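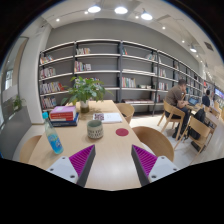 The handheld gripper work has become the part of the project our students talk about most, so I'm starting this report with it. Since June the Fovville robotics club has gone from one wobbly prototype to a tool the students can pick up, carry to a table and use to record themselves doing ordinary tasks. Lately we have been taking it out of the workshop and in among the bookshelves, where there are chairs, people at laptops and lights hanging from the ceiling. A cup and a coaster on a light wood table sound like an easy job until you try to teach it! The two fingers have to come down either side of the cup without bumping anything, and there's a stack of books and a plastic bottle close by to keep everybody careful. The ribbed magenta inserts on the fingers are the students' favourite bit, and I have to admit they've grown on me too.

Report to the Brollar Fund, 15 Sep 2020
Prepared by Edith Mamani, club coordinator

Where we are up to

The grant agreement asked for 200 recorded demonstrations by the end of the year, each one checked and labelled by a student other than the one who made it. The recording side is going very well. Checking is slower than we'd planned, mainly as the students have become quite strict with each other (a good problem to have). If the fingers leave the camera's view halfway through, or the student rushes the let-go, the recording gets sent back and done again. We've added a second checking session each week and I expect to meet the target.

We have 20 students enrolled, and 9 of them are new to robotics this year. The newer ones picked up the handheld tool within a session or two, much faster than they took to the programming. Using your own hand to show a machine what to do makes sense to people straight away. We've had students who barely spoke in first term arguing happily over which side to come at a cup from.

What the money has bought

Most of the equipment line went on camera parts, fasteners and material for the finger inserts. The Michalík arm arrived in good order and is bolted down in the workshop. The students wrote their own start-up checklist for it, and they read it out loud every single time. We also took up a one-year licence for Numelix, which we use for sorting and labelling the recordings. It had a fairly steep first fortnight, and we lost a batch of labels by saving them in the wrong folder. The batch has been redone and we now back up at the end of each session.

Travel is underspent. I would like to move that amount across to spare finger inserts and a second storage drive, and I've attached the revised budget for your approval.

What's been hard

Lighting, mostly. Our workshop has flat, even light, and a room with pendant lamps and a shiny floor is a very different thing to train on. The senior group is keeping notes on each place they record in, which should help when we compare results.

Next steps

Eight students have put their names down for the end-of-year showcase team. Their plan is to have the arm place a cup on a coaster in front of a live audience, using only what it has learned from club recordings. They're keen to try it in a busy room as well as on the workshop bench, and I've told them yes to both. Your staff would be very welcome at a practice session beforehand. Please let me know which afternoons suit and I'll send through the parking details.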